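Two grippers, one clock
February 13, 2020
Filed under: teleop, demonstrations

The Adance tools have been in use since November, and I now have enough takes to write down what works when showing a two-handed task by hand. The total stands at 891 recorded takes, of which 81 were thrown out. Most of the rejects have the same cause, and it is timing.

Each hand holds one gripper. The operator does the task directly with the jaws, and the pose of each tool is recovered afterward. Jaw opening is logged separately. For a single tool this is simple. With two, the streams have to be lined up, and my first version of the merge script trusted the file timestamps. Offsets of up to 2 frames got through. On a handover that is enough to make the receiving jaws close before the object arrives.

The fix was a sync gesture. Before each take, the operator raises both tools, points one across the view of the other, then closes and opens both sets of jaws. The script looks for the marker and matches it against the jaw signal.

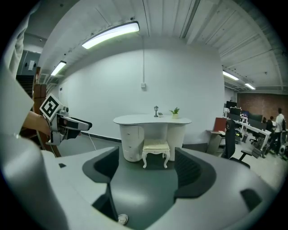 Second gripper held out at left, marker on top, seen from over the jaws of the first.

Some notes on the marker. It sits at an angle, so it stays readable when the wrist is level and goes edge-on when the wrist rolls inward. I lost a batch of drawer takes that way. Mitberg uses a larger marker and doesn't have the problem, but theirs catches on shelves.

Sleeves matter too. Loose fabric near the lens hides background features, and the tracker needs those. A plain white wall gives it very little to begin with. I roll mine up now.

For comparison I ran the same handover by remote control on the Coto arms. Takes were slower and the grasps more careful, with long pauses before contact. The policy learned the pauses. Trimming them helped, but the trim threshold has to be set per operator.

The merge script is in the Najjar repo under tools/sync. It still fails if the jaws start out closed. Open them first.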